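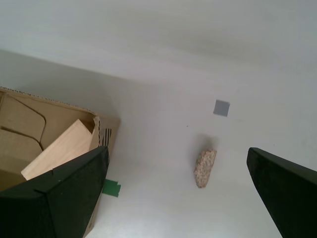

Huguette Caron wants to know whether a second arm pays for itself in the first year. It might, if your packing volume is already there. Most buyers who ask us don't have it yet.

Is the Gellinero quote the whole cost?

No. The quote we got covered arms and grippers. Mounts, cabling and training were extra, and the install took 14 days. Ask for every line in writing.

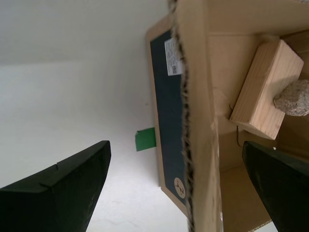 Budget for odd parts. Sales demos like neat, identical cubes, and your shelves won't look like that. A wood block and a rough stone in one torn box is a fairer test — ask Tristska to run something like it before you sign.

Will one gripper handle everything?

We doubt it. Spare finger pads were $171 a set,
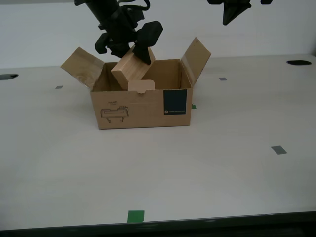 and we'd plan on about 5 sets a year until your own wear numbers say otherwise. Carré sells a cheaper pad. We haven't seen test data for it, so we left it out of the plan.

Do we need two arms to close a box?

Maybe not. Price a simple flap folder first. Two arms on two flaps is a lot of money per carton. 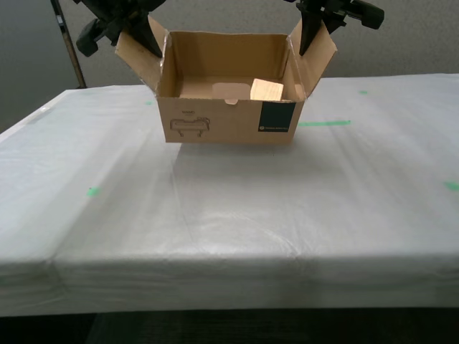 What about the service contract?

Ristunis wanted $501 a month. Read what counts as a "visit" before you agree.

Last updated: November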